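Section 4: Setting up your Gusel kitchen scale

I wrote this part after my neighbor Leobardo Ayala called me three times in one evening about his new scale, so if it sounds like I'm talking to one person in particular, well, I was. Get the scale out of the box and peel the film off the plate before you do anything else. (I left mine on for a month. It crackled.)

1. Slide the battery door open and put in the two cells, plus side up.
2. Press and hold UNIT until the display lights up and shows a row of dashes.
3. Let go, and wait for the zero.
4. Tap UNIT again to pick grams or ounces. I'd go with grams!
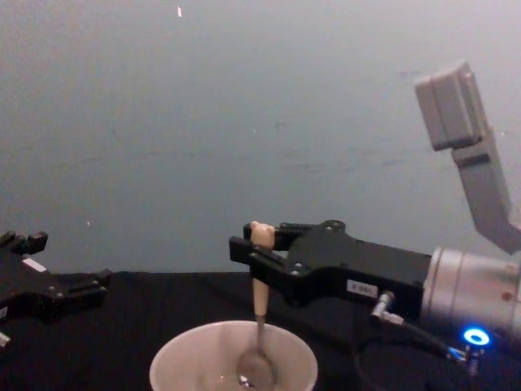 Note: if you get a flashing 33 in place of the zero, that's the low battery code. I know, I'd have picked a little battery picture too.

Now for the calibration, which takes a minute and which you only need to do once, unless you move the scale to a different house.

5. With nothing on the plate, hold TARE and UNIT together until you see CAL.
6. Set the calibration weight in the middle of the plate and take your hands away.
7. Wait for the beep, lift the weight off, and check that you're back at zero.

Caution: don't lean on the plate to "help" it settle. The sensor under there is the one part I can't talk you through fixing.

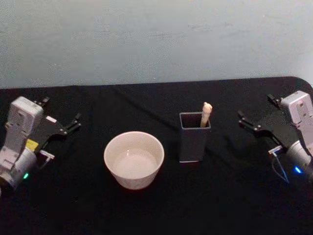

Where you put the scale matters more than people expect. All four feet need to sit flat, and a wobbly foot can throw you off by a few grams every time. A tablecloth is okay, but if yours has creases running across it like the black one in the photo, smooth it out under the scale first, then press TARE. Mine lives on the bare counter next to the bread box, and I've stopped moving it.

8. Weigh something you already know the weight of. My blue mug is 276 grams and I check against it whenever I get suspicious.

If your number keeps drifting, repeat steps 5 to 7, then go on to Section 5 for the timer.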